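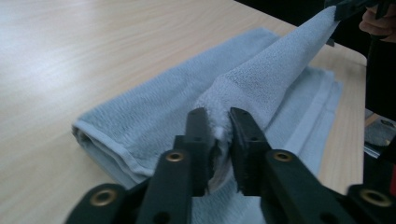 The refillable pod system has become the standard format for adults who have given up disposable devices but have no wish to build their own coils. Its appeal lies in simple parts: a battery, a reservoir, a coil and a mouthpiece, each of which can be inspected and, in most cases, replaced. Maintenance is equally simple, although it is often neglected. A clear wooden tabletop and a folded terry towel, such as a light gray-blue one, are sufficient equipment for most of the work described in this article. The towel keeps small parts from rolling and absorbs what drips from an opened pod.

Vedari, whose mid-range devices are sold mainly through independent shops, revised its pod line for 2023 with a side-fill port and a wider air channel. The Cavavance is the first model to carry both changes. It uses a built-in 800 mAh battery, charges through a USB-C port and accepts two coil types, one intended for a tight draw and one for a looser draw. The fill port is covered by a silicone plug with a pull tab, and the pod is held in the body by magnets.

The most frequent complaint received by retailers in this category concerns leakage. According to Mahmoud Alaoui, service manager at the Bermúdez chain of shops, a leak is seldom evidence of a defective pod. "The customer brings in the device and asks for a new pod," Mr. Alaoui said. "We remove the coil, wipe the seat, press the coil back in, and the device goes home with the same pod." Between August and the end of the year, the company's service counters recorded 2,345 visits involving pod systems. Of these, 524 ended with the sale of a replacement pod. The remainder were handled by cleaning, by fitting a new coil or by instruction at the counter.

Cleaning should begin with the battery section switched off and set to one side. The pod is then emptied, and the coil is withdrawn with a straight pull. A coil should not be washed if it is to be used again, as water trapped in the cotton thins the liquid and dulls the flavor. The empty pod may be rinsed in warm water, shaken out and left standing open until it is fully dry. Drying overnight is advisable. The contact pins on the battery section should be wiped with a dry cotton swab, and liquid that has collected beneath the pod should be removed in the same way.

Reassembly requires some patience. A new coil should be primed with a few drops of liquid on the exposed cotton, pressed firmly into place and left in the filled pod for ten minutes before the device is used. Failure to observe this interval is the usual cause of a burnt taste in a coil only a few hours old. Users who change from a thin liquid to a thick one should allow longer.

Battery care is less familiar to most owners. The Cavavance and the comparable Jokel have cells that cannot be removed by the user, so the life of the cell is in practice the life of the device. Jokel's printed manual gives a figure of up to 800 charging cycles under moderate conditions. Devices left in parked cars, or charged overnight from high-output adapters intended for laptops, should not be expected to reach it. Both manuals recommend a low-output charger and a hard, uncovered surface during charging. A device that becomes noticeably hot, swells or shows damage to its casing should be taken out of use and delivered to a battery collection point. It should not be placed in household waste.

Storage of liquid calls for equal attention. Bottles and filled pods containing nicotine must be kept closed and out of the reach of children and pets, and any liquid on the skin should be washed off promptly.

Replacement coils for the Cavavance are sold in packs of five, and the side-fill pod is available separately. Earlier Vedari pods do not fit the new body, and owners of older models should check the marking on the base of the pod before placing an order.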